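Unit 6: Scheduling and Renewal in Unscripted Television
Course notes, revised 28 January 2018
Lecturer: Regula Aigner

Read before class: the Bedar case packet, sections on launch and renewal. Bring the worksheet from Unit 5.

1. Terms

A lead-in is the program that airs directly before the one being studied. Retention is the share of the lead-in audience still watching when the next program begins, given as a percent. A repeat is a second airing of the same episode. A marathon is a block of repeats run back to back, usually in daytime or on a holiday.

Live-plus-same-day figures count viewing on the day of broadcast only. Later figures add recorded viewing. The two must not be mixed in one table. Most errors on last year's worksheet came from mixing them.

2. The cost side

An unscripted hour is usually cheaper to make than a scripted one, and the costs fall in different places. Scripted series spend heavily on writers and lead cast. Competition formats spend on casting, location, crew hours and editing. Editing is the item most often set too low. A competition shoot may produce more than 35 hours of footage for each hour aired, and all of it has to be logged before a story editor can work with it.

The prize is a small line in most budgets and is often paid for in part by a sponsor. For this course, count sponsor goods at the value written into the contract and leave retail value out.

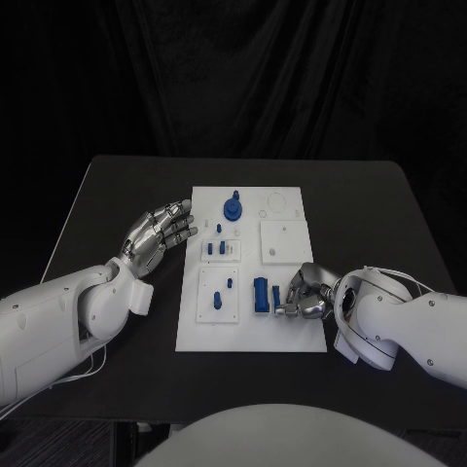

Fig. 6.1. Tabletop with white board, small white plates and blue plastic parts; two robot arms at left and right.

3. Launch and slow growth

A cable network has more room than a broadcast network to keep a weak launch on the air. It carries fewer original hours, so a repeat fills a slot that would otherwise hold older material. It also receives carriage fees, which do not move with one week's ratings.

The Bedar packet follows Kettle, a cooking competition with a first season of 14 episodes. The premiere retained 17 percent of its lead-in. The network did not change the time slot. It ran the first three episodes as a marathon in April and moved the promotional spots out of prime time and into daytime. Audience growth began after the marathon, and the largest gains were among viewers who had not seen the premiere.

Two readings of the case are possible:

(a) The marathon created the audience. Viewers could enter the competition at the start and follow it in order.

(b) The marathon measured an audience that was already forming through recorded viewing, which the live-plus-same-day table leaves out.

The packet gives enough data to test (b) for the first six episodes only. Students should say so in the written answer. Cheuk-hei Au's note at the back of the packet argues for (a), but it draws on the daytime table and should be read with that limit in mind.

4. Renewal

A renewal decision normally weighs the trend across the season, the cost per hour, the rate paid by advertisers in the slot, and the terms of the format license. The license is easy to overlook. If the producer owns the format and the network holds only a fixed number of seasons, a hit can move to a competitor when the term ends. Stustside, the second case in the packet, was lost in this way. Nolon, the producer, had kept the right to sell further seasons, and the network's matching right had run out – the date is in the appendix to the contract summary.

Note the difference between a matching right and a first negotiation right. The first lets the network keep the show by meeting a rival offer. The second only obliges the producer to talk to the network before talking to others.

5. Worksheet

Work out retention for each Kettle episode in Table 2 and mark any episode where the lead-in was itself a repeat. Then write one page on Stustside, stating which right the network should have asked for and what it might reasonably have given up in return. Show all working. Tables may be typed or written by hand.

Unit 7 covers reunion specials and spin-offs. The reading is the last section of the same packet.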